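Learning from Demonstration, Unit 4
Handout: Collecting examples with a hand-held gripper

Read before the lab on Fri 20 September. Bring a copy with you.

Where we are

Last week we treated the training set as given. This week we make one. The policy you will train in Unit 5 has no planner and no model of the objects. It knows what is in the demonstrations and very little else, so most of what goes wrong in Unit 5 can be traced to something done in this unit.

The collection tool

You will use a hand-held gripper. A person carries it by hand and does the task with it directly, while a camera on the gripper records what is in front of the fingers. The same fingers and the same camera placement are used later on the robot arm in the Holine lab, so the view at training time and the view at run time should be close.

The two square tags on the finger mounts are used to work out how far the gripper is open. If a hand, sleeve or cable covers a tag for a large part of an episode, the opening width for that part is a guess and the episode is usually dropped.

Terms

Episode: one recording of one attempt, from pressing start to pressing stop.
Task: what the episode is meant to show, written as one short sentence.
Scene: the object, the background and the lighting together.
Session: all the episodes one pair collects without recalibrating.

Procedure

Work in pairs. One person holds the gripper and the other keeps the log. Swap after 17 episodes.

1. Write the task sentence in the log before you record anything. "Lower the lid" is a task. "Play with the lid" is two or three tasks and will be sent back.
2. Set the object in its starting state. For the lid task, the lid starts raised.
3. Hold the gripper still for 2 seconds after pressing start. The tracking needs this.
4. Do the task at a steady pace, slower than you would with your bare hand.
5. Hold still again, then press stop.
6. Mark the episode as good, poor or failed. Do not delete failed episodes.

Between episodes, change one thing: the position of the object, its angle, the height you approach from, or the background. Change the background less often than the rest - it takes the most time to set up.

Backgrounds

A common mistake is to collect everything on one bare table. The policy then learns the table along with the task. In the Brophy set from May, 132 episodes were recorded against one plain gray wall, and the trained policy drifted off target as soon as a poster was put up behind the object.

Cloth is cheap and quick to change. It can be hung in folds, pulled tight, or have things pinned to it. Letters and shapes in bright colors are useful because they pull the eye away from the object, and we want the policy to learn to ignore them. Keep anything you pin up out of the path of the fingers. 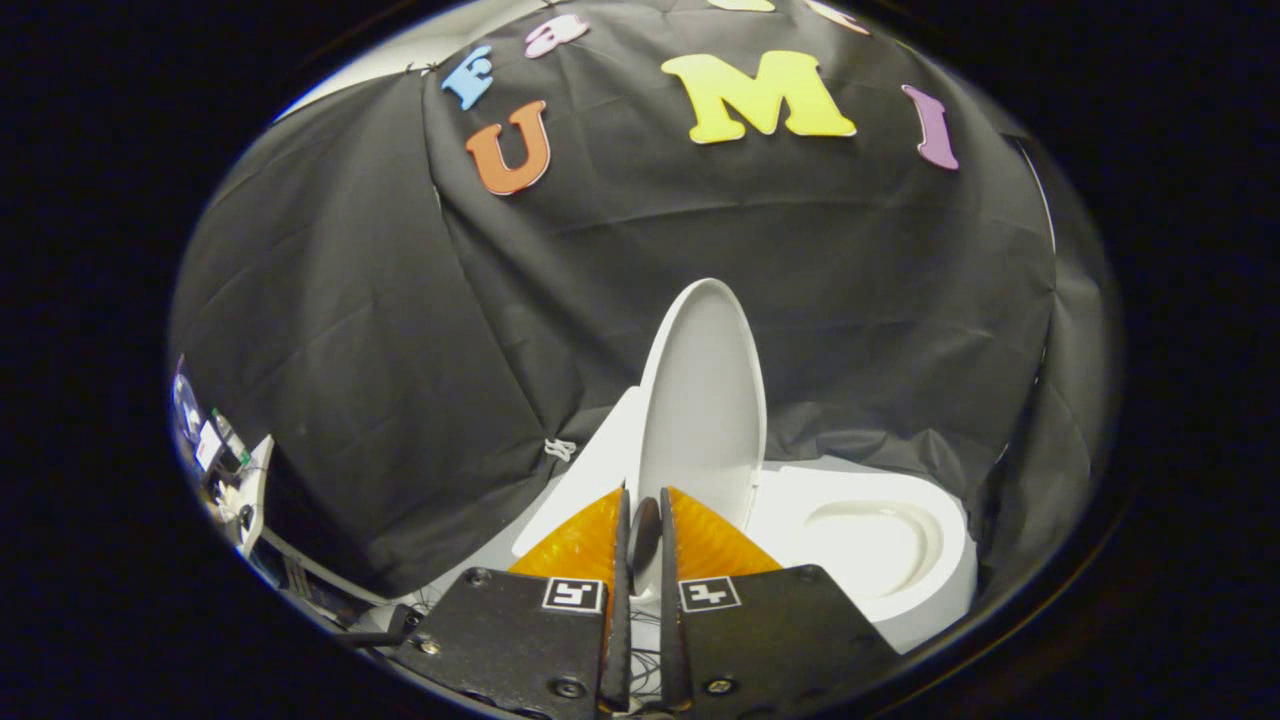 Figure 1. Lid task, toy toilet with the lid raised. Black cloth background with foam letters; gripper tags in view at lower left and lower right.

Some points to check against your own setup. The object and both tags should be in view together at the start. The background does not need to be tidy, and it does not need to fill the view. Equipment at the side of the bench can stay where it is as long as it does not get in the way of the gripper.

Logging

Use the Usden log sheet, one line per episode. Fill in the task sentence, the background, the object position (near, middle or far) and the mark. If you stop to adjust the cloth or the lights, draw a line across the sheet. Upload the sheet and the recordings to the Zarulow folder under your pair number.

What to hand in

The full session, the log sheet, and one page answering the following.

Which of your changes between episodes do you expect to matter most to the policy, and why?
Pick 4 episodes marked poor or failed. What would a policy learn from each if it were trained on them without the mark?
Where in the task did the two of you differ in how you moved? Would you keep both ways in the training set?

Reading for next week: course notes, Unit 5, up to the section on action chunks.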